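Marsden Springs

Marsden Springs is a group of seven warm pools on the east slope of the Haltemer Range, reached by a five-mile trail from the village of Pustden. Local tourist leaflets call it the oldest bathing site in the region, a claim for which no written source earlier than a 1950s road map has been found.

The pools are said to have healing powers. Water tests paid for by the county found ordinary levels of sulfur and iron, similar to those in the village wells.

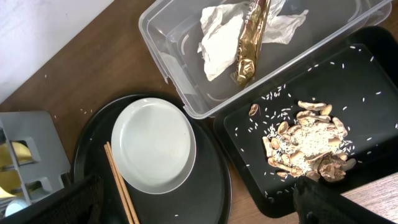
The often repeated figure of 2,000 visitors a day in August comes from a sign at the trailhead. The parking lot holds 50 cars, and no shuttle runs to it, so the figure is hard to credit.

Access

The trail is signed as easy. Hikers have disputed this, pointing to the loose rock above the second footbridge and the lack of shade on the last mile. The Gudix Lodge, at the lower end, sells maps that show the route as a straight line.

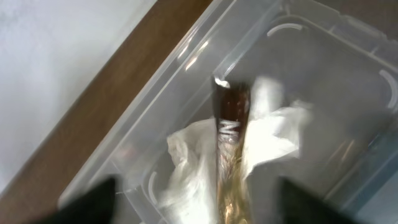 A wrapped snack bar in a clear plastic bin.

Legend of the bell

According to the lodge's brochure, a church bell lies at the bottom of the largest pool and rings before storms. The travel writer Imogen Hebden, who stayed at the lodge for a week, reported two storms and no bell. She also noted that the pool is shallow enough to wade across.
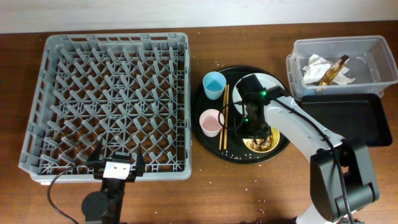 Later editions of the brochure moved the bell to a different pool, which is fenced off and closed to bathers. No church is known to have stood in the upper valley.

See also: Haltemer Range; Pustden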